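Shape Blocks: README for the small printed set

5 min read
14 shares · 2 comments

This file covers the small coloured shape blocks kept in the Zunddale drawer, the board they are used on, and the sheets that go with them. It replaces the older note that was folded inside the lid of the tub. If you are borrowing the set, read "Care" and "Putting away" first. The rest can wait.

What the set is

A mixed lot of small solid blocks in plain shapes and plain colours. They were printed over a couple of winters by Aigars Ķēniņš, mostly from offcut spools, and added to whenever someone asked for a shape we didn't have. There are 258 blocks in the full set. The same shape turns up in more than one colour, and the colours are red, green, blue and yellow only. We tried an orange batch and people kept sorting it in with the red, so it was pulled.

Shapes in use:

- cube
- cylinder
- triangular prism
- hexagonal prism
- star (five rounded points)
- heart

Not every shape exists in every colour. The chart taped inside the Susell cupboard shows which ones do, and it is kept up to date by Mebrat Habte. Please don't pencil corrections on it. Leave a note in the tub.

Surface and finish

The blocks are left as they come off the printer, apart from a quick trim around the base. Top faces carry a pattern from the fill lines, and it changes with the settings that were used: ribbed on some, a crosshatch or grid on others. It has no meaning in the sorting sheets. Children do notice it and will sometimes sort by it, which is fine, but record it as "texture" and not as a wrong answer.

Blues are the most matte of the lot. Yellow is hard to judge under the window, as the faces of the hexagon go quite different shades depending on where the light is.

The board

Pale timber, finished with two coats of Navickas hard oil. Oil it again when a drop of water no longer beads. It was made by Helju Pärn to replace a painted tray that had started to flake. Work on the bare face, with no cloth or mat. The blocks slide about on felt and the stars catch in it.

The board goes on top of whatever table is free. Check there is nothing under it that will make it rock.

How the sheets are organised

There are 86 sheets in the folder, in two groups.

Group A is colour and shape. Each sheet names a handful of blocks and asks for them to be put in a line, in pairs or in piles. The order on the sheet is the order they should be picked out of the tub.

Group B is position: in front of, behind, beside, between. These use fewer blocks. Clementina Sequeira wrote most of them and prefers that the line be left loose - a dead straight row makes "beside" and "in front of" too easy to guess.

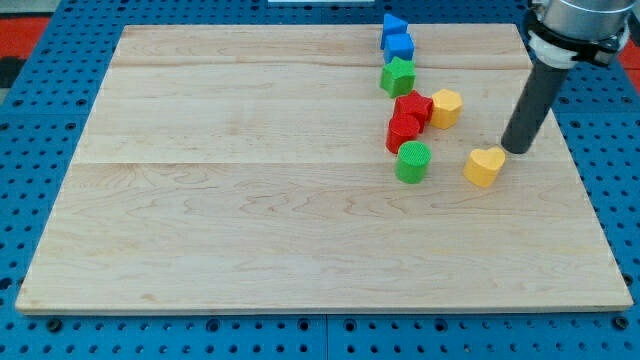 A mixed group on the board: stars, cylinders, hexagon, cube and prism, with the yellow heart off to one side.

If a block sits apart from the others, treat it as its own group when filling in a Group B sheet. Touching and nearly touching count the same.

Known problems

- A few of the older hearts have a slight rock when laid flat.
- Sheet 2 in Group A asks for a green heart. We have never made one. Use any green block.
- The Zolley tub lid cracks in the cold. Don't leave it in the car.

Care

Wipe with a damp cloth. No dishwasher and no hot water, as the stars will curl at the points. Dry before they go back in the tub.

Putting away

Colour doesn't matter, they all go in together. Heaviest on the bottom is enough. The board stands on its long edge behind the cupboard door.

Queries about missing blocks to Raghavendra Murthy, mornings only.

Related
- Oiling small boards and trays
- Printing counters from leftover spools
- Sorting sheets: blank templates
- What's in the Susell cupboard (updated August)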